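Food and Energy: What Carbohydrates Do

Written for readers in Years 4 to 6

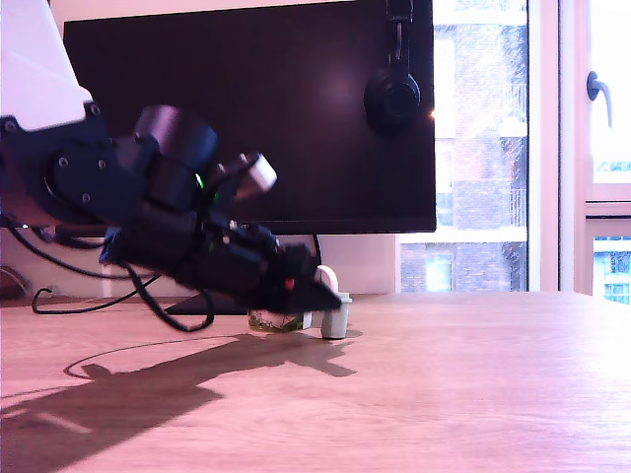

A robotic arm over a light wooden tabletop.

Carbohydrates are one of the main parts of food. The others that give energy are fat and protein. Bread, rice, oats, potatoes, fruit and milk all contain carbohydrates.

Small and large carbohydrates

Sugars are small carbohydrates. Starch is a large one, made of many sugar units joined in a long chain. When you eat starch, your body has to cut the chain into single units before it can use them. The main unit is called glucose.

Cutting starts in the mouth. Saliva contains an enzyme called amylase, which breaks starch into shorter pieces. If you chew a piece of plain bread for a while, it may begin to taste sweet. Most of the work is done later, in the small intestine. Glucose then passes through the intestine wall into the blood.

Where the glucose goes

Every cell in the body can use glucose as fuel. The brain uses a lot of it, even during sleep. Extra glucose is stored in the liver and muscles as glycogen. When those stores are full, the body can turn the rest into fat.

Fibre

Fibre is a carbohydrate that your own enzymes cannot cut. It reaches the large intestine mostly whole, where bacteria use part of it. Fibre also helps waste move along. Wholemeal bread has more fibre than white bread, as the outer layer of the grain has been left in.

Reading a label

Energy in food is measured in kilojoules (kJ). A label lists the energy in 100 grams. If a cereal has 12 grams of fibre per 100 grams, a 200 gram amount has 24 grams.

Words to know

Enzyme: a substance that speeds up a change in the body.
Glycogen: the form in which glucose is stored.

Text by Hala Kabbaj. Checked by Kamrul Herath.

Last updated: September 4, 2018

This site uses cookies. By continuing to browse you agree to their use.

© Flallundale Learning | Contact us | Back to top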